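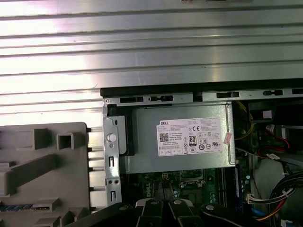 Haverford, Wednesday, October 27, 2021

keegan_m
Got the old Dell open on its side tonight! Thinking I'll swap the power supply and add a second stick of RAM (budget is 46 bucks, lol).

vgrecu
Leave the PSU alone, it's an 80 Plus unit. Spend it all on memory.

keegan_m
But it's so old...

karine501
Disagree with vgrecu, old supplies do die. Check the plugs first though, Dell likes its own connectors.

vgrecu
Mine's run 2,117 days. Just saying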